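Caring for Choir Candles and Robes
Dustbridge Community Carols: Household Tips for Participants

Participants are asked to trim each candle wick before the December rehearsal and to store candles flat, away from heaters. Wax on a robe should be left to harden and then lifted with a blunt knife. 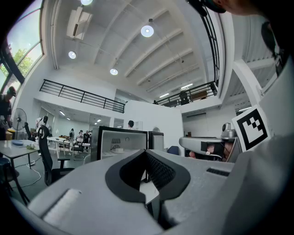 Robes are to be washed separately in cold water and hung in the shade. Battery lanterns should be wiped with a dry cloth. Where a lantern has a thin white cable like the one running from the grey handle, coil it loosely and fasten it with a soft tie.

Enquiries may be directed to Rasha Bitar, Wardrobe.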